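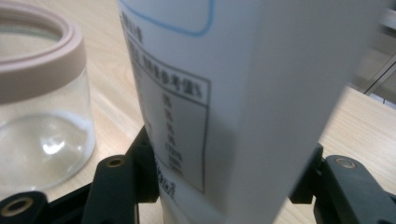

My share of the shelf in the Estar Building kitchen is 66 centimetres, measured by the landlord and marked off with a strip of tape, and for most of last year it held nothing I would have admitted to eating. There were sachets. There was a bag of oats folded over so many times it had given up being a bag. So when the Madigan Road newsletter asked for a piece on "getting your kitchen table in order", I assumed they had the wrong flat, and said yes before they could find out. I began with the squeeze tubes, which I buy from the shop under the railway bridge and choose largely by shape. The tall white one has a nutrition table printed down it in Chinese, with its column of percentages, and I have spent more time looking at that than at any label I can read. It stands up by itself, too, and for a tube that counts as good character. Next to it I put a glass jar with a fat pink rim, empty, because I had not yet decided what deserved it.

The rule I set was simple enough. Everything I owned in that kitchen had to come out and stand on the table, and nothing could go back until I had remembered the last time I used it. "I might need it" was not accepted as a date. I had been through this once before, in the Brirel Street flat, where I gave up after the second drawer and went out for chips.

Most of it went quickly. The egg slicer I had used once, on a mushroom. The fondue forks had come with me through 7 addresses and never met any cheese. A measuring jug had lost its markings to the dishwasher, so it was by then just a jug with a past. They all went in the box for the swap table in our downstairs hall, where I fully expect to see them again in October, unclaimed, and to feel sorry for them and bring them back up.

The jar took longer. It was too handsome for rice and too small for pasta, unless the pasta was prepared to bend. I tried it with teabags for a week and felt that I was running a small hotel. In the end it got the loose change of the kitchen: clips, rubber bands, the one good cork. You may think that a waste of a jar. I did too, but I can now close a bag of oats.

Then came the pitcher, which I had been leaving until last. Clear things are hard to judge. A blue bowl sits there being a blue bowl and you can have an argument with it, whereas a clear pitcher on a pale wooden table hardly seems to take up any room at all, and that is how it had got away with living in the middle of mine since spring.
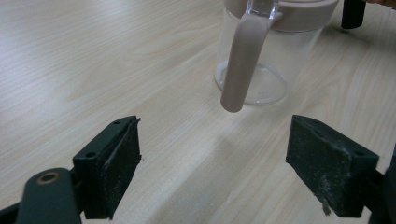
What the pitcher is for

Water, according to everyone I asked. I had been drinking mine out of the tap by way of a mug, like a sensible person with one mug. But a neighbour on the second landing swears that if you put water on the table you drink it, and if you leave it in the tap you don't, so I agreed to try.

The first evening I filled it to the top and found that a full pitcher is a fairly serious object to lift with a wrist that has been typing all day. Half full is better. Slices of cucumber were suggested. I tried them, and by bedtime the water tasted of a salad that had been left out in the rain. Mint was an improvement but got into the spout, and I had to go after it with one of the fondue forks, which I had fetched back out of the box for the purpose. (It has stayed. It has a use now, and I can give you the date.)

I am less sure about the question of where it lives. The shelf is out, being too low by a finger's width. The fridge door would take it if I gave up milk. So it is still on the table, with the handle turned towards my chair, and the post goes around it.
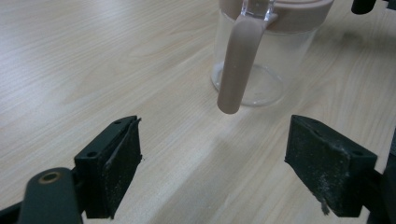

The pitcher with its pinkish handle and band, still on the table.

If you want to try the same thing at home, start with whatever you have most of. In my case that was lids. I had a Fendico carrier bag full of them, and the number of boxes they fitted was 2. Lay them out, try each one, and be firm. Allow an afternoon, or some 573 minutes if you stop to read labels in a language you don't know.

The box for the swap table is next to the bicycles until the end of the month. The egg slicer is in very good condition. Please take the jug.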